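Keep the old tower or buy new?

grikwood_gran
Posted Thursday, 8.10 pm

Hello all, I hope this is the right section! My old desktop has been getting slower and slower, and the chap at Hender wants 219 pounds for a reconditioned one. It's only for letters, photographs and the family tree (which has got rather out of hand, I'm afraid, we're back to the millers at Troltesside now). Is it worth spending money on the old girl instead?

slowkettle
Posted Thursday, 8.34 pm

Welcome! I was in just the same boat last winter and dithered for weeks. In the end I kept mine and put in a solid state drive and a bit more memory, 70 pounds all in, and I do love not having to make a cup of tea while it starts up.

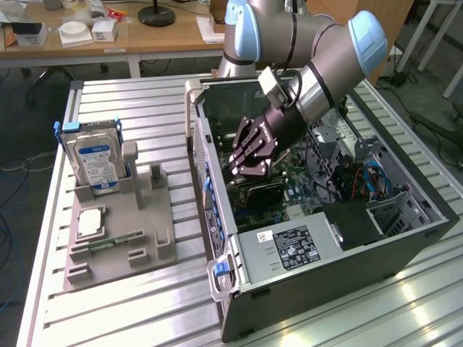 Do copy your family tree somewhere safe before you touch anything, though, and then copy it again. I lost 8 years of Christmas letters once and I still get cross thinking about it.

camargo_blue
Posted Thursday, 9.02 pm

I'm going to disagree with kettle, fondly. If the machine is more than 10 years old I'd put the money towards the newer one. You can spend 70 pounds and then the power supply goes, and you're back where you began.

slowkettle
Posted Thursday, 9.15 pm

Well yes, but the drive can come out again and go in the next one, so it's hardly wasted!

grikwood_gran
Posted Thursday, 9.41 pm

Thank you both, you are kind. I've had a look at the label and it says Windows 7, if that helps?

camargo_blue
Posted Thursday, 9.48 pm

Oh dear. Buy the new one, love.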